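Let the Simulated Kitchen Be Ugly

I teach the evening robotics course in Olivares, and every August I must defend the same decision. My students work in simulation for the whole first term. They do not touch the real arm, a small Jimwood that sleeps in a locked cabinet, until they have passed 600 trials on the screen. Parents think this is stingy. Some students think it too, and they write it in the course survey.

I want to say why I keep the rule, and where I think I was wrong about it.

The task this year is clearing a kitchen table. The students write the program that moves the gripper, and they also build the virtual room. Tadeo Sosa and Rin Sasaki took the views from the fingers, and their first weeks gave us pictures that made the class laugh.
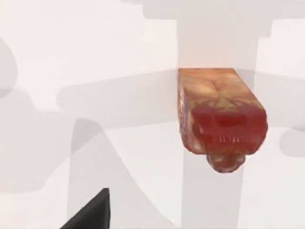
A close view in our simulator, with the tip of a gripper finger at lower left.

I did not laugh so much, because I was thinking about the grade. A block with red and tan skin like flesh, and grey shapes one can see through: what grade does a teacher give for that? My first feeling was to ask them to clean it before they go on. Rin argued against me for one full lesson. She said that a program which only works in a pretty room has learned the room. I had said this same sentence to them in the first week, so I could not complain very much.

Now I believe the strange rooms are the best part of the course. A student who sees a strange surface must ask what the program is really looking at. Is it the edge? The color? In the real workshop the light changes when a truck passes, and it is difficult to study one cause alone. In simulation we can change a single thing and run it again before the break.

But I do not accept the opposite opinion, that the look of things has no importance at all. Other views were calmer, and they taught other lessons.

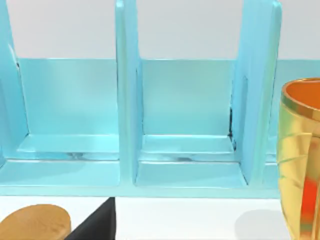

Macarena Núñez wrote to me, after she read a draft of this essay, that a shiny mug next to a pale blue rack is harder for her own pupils than any monster texture, and that I should stop calling the calm rooms easy. I think she is right. A reflection can put an orange patch on a mug where there is no orange paint, and a student has to decide if the program may trust it.

My mistake was the number. I chose 600 trials because it sounded serious. Cauã Rangel was ready for the cabinet after 103, and I made him wait, and he became bored and careless. Next term I will ask for 70 good trials with written notes, and a talk with me after that. If the notes are honest, I will open the cabinet the same evening.

Henrique Tavares, September 2025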